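생활 소품 정리 프로젝트 결과 보고서
팀 이름: Ginting
제출일: 03/08/2019

1. 주제를 정하게 된 이유

우리 팀은 처음에 '옷장 정리'를 하려고 했습니다. 그런데 자료를 찾다 보니 옷은 정리법이 정말 많은데, 서랍 구석에 굴러다니는 작은 물건들은 다들 그냥 '잡동사니'라고 부르고 끝이었습니다. 붓, 숟가락, 장난감 조각, 포크 같은 것들요! 한 상자에 들어 있으면 분명히 섞여 있는데, 막상 나누려고 하면 어디에 넣어야 할지 모르는 물건들입니다. 그래서 주제를 '작은 물건을 어떻게 나누면 다시 찾기 쉬울까'로 바꿨습니다.

2. 준비한 것

모은 소품은 모두 21개입니다. 원래 20개로 맞추려고 했는데 마지막에 짝이 안 맞는 병뚜껑이 하나 더 나와서 그대로 넣었습니다. 분류 상자는 4개를 썼고, 이름표는 손으로 썼습니다. 기록지는 Bader 양식을 조금 고쳐서 사용했습니다. 원래 양식에는 '보관 위치' 칸이 없어서 우리가 오른쪽에 한 줄 그어 넣었는데, 나중에 제일 많이 본 칸이 바로 이 칸이었습니다.

3. 분류 방법

두 가지 방법을 비교했습니다.

첫 번째는 Galtano 방식입니다. 우리끼리 붙인 이름이고, 쓰임새로 나눕니다. 주방에서 쓰는 것, 미술 시간에 쓰는 것, 놀 때 쓰는 것, 그리고 나머지. 이름표만 봐도 뭐가 들었는지 알 수 있어서 좋았습니다. 대신 '나머지' 상자가 너무 빨리 찼습니다. 플라스틱 숟가락은 주방인지 놀이인지 한참 이야기했는데, 모래놀이할 때 쓰던 것이라 결국 놀이로 갔습니다.

두 번째는 Disterard 방식으로, 모양으로 나눕니다. 길쭉한 것, 납작한 것, 둥근 것, 애매한 것. 처음에는 장난처럼 시작했는데 해 보니까 꽤 재미있고 속도도 빨랐습니다. 길쭉한 물건은 한 방향으로 눕히면 자리를 거의 안 차지합니다. 붓과 포크가 같은 칸에 들어가는 게 이상하기는 했지만요.

4. 해 보면서 알게 된 점

가장 놀란 것은 섞여 있을 때 눈에 들어오는 순서였습니다. 우리는 큰 물건이 먼저 보일 거라고 예상했는데 색이 진한 물건을 먼저 집는 일이 많았습니다. 투명한 물건은 바로 앞에 있어도 자꾸 놓쳤습니다. 다른 물건 밑에 조금이라도 깔리면 더 그랬고요. 바닥이 회색인 통에 소품을 흩어 놓으면 이 차이가 잘 드러납니다.

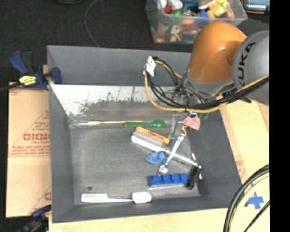

그림 1. 회색 통 안의 소품들. 안쪽 벽 가까이에 긴 붓과 초록색 플라스틱 숟가락이 겹쳐 있다.

그래서 상자에 넣기 전에 투명한 것부터 따로 골라내는 순서를 추가했습니다. 이 순서를 넣고 나니 마지막에 바닥을 다시 뒤지는 일이 줄었습니다. 팀에서 제일 뿌듯해한 부분입니다!

5. 아쉬운 점과 다음 계획

시간을 재지 않은 것이 제일 아쉽습니다. 모양으로 나누는 쪽이 빨랐다는 것은 우리 모두의 느낌이지만 표로 보여 드릴 숫자가 없습니다. 그리고 나눈 사람과 찾는 사람이 같아서, 처음 보는 사람도 잘 찾을 수 있는지는 확인하지 못했습니다.

다음에는 2가지 방식을 합쳐 보고 싶습니다. 먼저 쓰임새로 크게 나누고, 상자 안에서는 모양대로 줄을 세우는 것입니다. 이름표에 글씨 말고 작은 그림도 그려 넣기로 했고, 병뚜껑은 아직 '애매한 것' 상자에 있습니다.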